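Category: Demonstrator Guides > Open Day Set-up

Section 3. Bathroom Station

3.1 Before visitors arrive

These steps cover the bathroom station at the Skondinlow open day. Allow 47 minutes from power-up to the first group. The station lead is Katia Gentile, and any change to the running order goes through her.

1. Unlock the bathroom bay and switch on the ceiling lights. Leave the hallway lights as they are.
2. Check that the floor is dry. Mop up any water before the robot base is rolled in.
3. Put down the floor tape. Visitors stand behind the tape at all times, including for photos.
4. Roll the base to the floor mark and set both wheel locks.
5. Start Trotedon on the operator tablet and load task 341 (basin approach).

NOTE: If Trotedon asks for a map update, choose Later. An update takes longer than the gap between groups.

3.2 Positioning the arm at the basin

1. Send the arm to Home and wait for the steady green light.
2. Select Basin, then Approach. The arm travels at demonstration speed, and the slider should not be moved from that setting.
3. Stop the approach when the gripper is in front of the wall and close to the sink rim, with the finger pads pointing up.
4. Open the wrist camera view on the visitor monitor and compare it with the view printed below. The faucet should be to the left of the gripper and the mirror cabinet at the upper left. The GALBOT lettering on the housing should be readable. 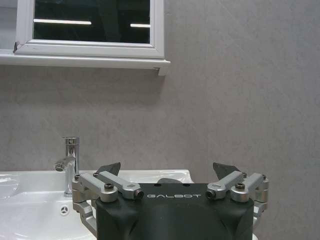
3.3 Checking clearances

1. Look at the left linkage from the side. It sits nearer the faucet than the right one does, and it overlaps the rim in the camera view even when there is a safe gap.
2. Jog the arm up 3 cm and back down. Listen for contact with the rim.
3. Check the socket-head cap screws on the linkages by eye. If one is standing proud, stop and call the station lead.

CAUTION: The basin and mirror can be chipped by the linkages. Do not jog sideways while the fingers are below the height of the rim.

CAUTION: Keep hands, sleeves and lanyards away from the link arms whenever the power light is on.

3.4 Running the demonstration

1. Bring in one group at a time and read out the safety card.
2. Press Run. The colour of the status light changes from green to blue.
3. Run the task no more than 2 times per group.
4. Take questions with the arm at Home. Questions on the planning software go to the Jorkano table in the foyer.

NOTE: If the task stops partway, press Hold, return the arm to Home and start again from 3.2. Write the fault code on the station sheet.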